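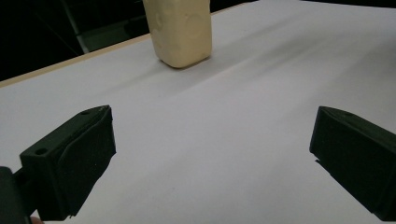
What does the operator have to do before the first demonstration of the day is counted?
Three practice demonstrations with the hand-held grippers, on the same task, which are recorded but marked as practice and left out of the training set.

The question above was sent in before the meeting by the Cillcombe office and the answer was agreed under item 2. It is put first so that the operators can find it easily.

Minutes of the demonstration working meeting, Cillcombe
March 8, 2025
Chair: Baldur Toft
Represented: Astico (hardware), Baluyot (training of the model), Avent (operators)

1. Minutes of the previous meeting
Accepted with one correction. In item 4 the word "episodes" should be "hours".

2. State of the recordings
Avent reported that 1661 demonstrations are now stored for the table tasks. The target remains 3000 before the end of May. Baluyot has checked the first part and has put 711 of them in the group "good without changes". A further 57 were refused, mostly for the reason that the operator began to move before the recording was started, so the approach to the object is missing. The remainder is not checked yet.

Baldur Toft asked if the refused ones can be repaired. Baluyot answered that it is less work to record them again. Agreed. The rule of three practice demonstrations was also agreed under this item.

3. Manner of moving
There was a long discussion about speed. Baluyot finds that some operators move very slowly, as they wish to be careful, and the robot then learns to wait in places where there is nothing to wait for. Avent replied that the written instruction says "slowly and clearly", and the operators follow it. It was decided to change the text to "at the speed of ordinary work". Stopping in the middle of a movement is allowed only if the object has slipped.

Astico wished to have noted that both grippers must be visible to the upper camera at the start and at the end of each demonstration. 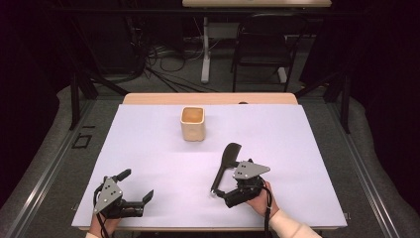 The same is valid for tasks where one hand does little. The second gripper should then rest on the table and stay open, and the operator should keep hold of it. Last month two operators put it away completely and the tracking of that side was lost.

4. Remote control compared with the hand-held grippers
Baluyot presented a short comparison. With remote control of the arms the data fits the robot exactly, but an operator makes fewer demonstrations in one hour and becomes tired sooner. With the hand-held grippers the work goes quicker, but some movements are possible for a person and not for the arm, in particular strong turns of the wrist. It was decided to continue with the hand-held grippers for the main part and to use remote control for tasks close to the limit of the reach. Baluyot will make a list of these tasks.

5. Any other business
Avent asked for a second chair of adjustable height. Astico will look at the price.
The file names shall have the operator number before the task number, also for older recordings. Avent to do.

Next meeting: in May, the day to be sent by e-mail.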